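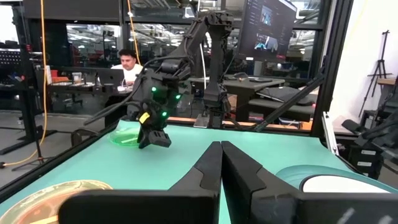 Can you keep a sourdough starter going if you only bake once a month? Keep it in the fridge, feed it every week or two, and give it a couple of warm days on the counter before you need it.

I get asked this more than anything else since I started writing about bread, and I love answering it, so here comes the long version!

My starter is called Pellegrini (long story, involves a very grumpy landlord) and it has lived on the second shelf of my fridge for 11 years. It has moved apartments with me, it has been split up and given away to half my street, and last winter I forgot it for 28 days while we were visiting my sister. There was a layer of gray liquid on top and it smelled like nail polish remover. I poured the liquid off, scooped out a spoonful from the bottom, gave it flour and water, and by the third feeding it was climbing up the jar again. I did a little dance in the kitchen.

The feeding itself is so simple. One spoon of old starter, two of flour, two of water, stir, lid on loosely. I like a bit of rye in the mix. It wakes things up like nothing else, and the smell is gorgeous, sort of apples and wet hay. Let it sit out for an hour or two before it goes back in the cold. If you see pink or orange streaks, or anything fuzzy, throw the whole thing out and start over. No saving that one, sorry.

Muthoni Kimaro, who taught the first bread class I ever took, dries hers on baking paper and keeps the flakes in an envelope as a backup. I finally tried it and wow, do it! Smear it thin, leave it until it snaps, crumble it up. Mine came back to life after a few days of feeding, and now I mail flakes to anyone who asks.

Baking weekend for me means 825 grams of flour, which gives me two smallish loaves, one for us and one for whoever is around. I take the jar out the morning before, feed it twice, and mix the dough when the starter is puffy and full of bubbles.

In April I want to try a loaf with roasted barley and honey. I have no idea yet how much honey is too much, so if you've made one, please leave me your numbers in the comments!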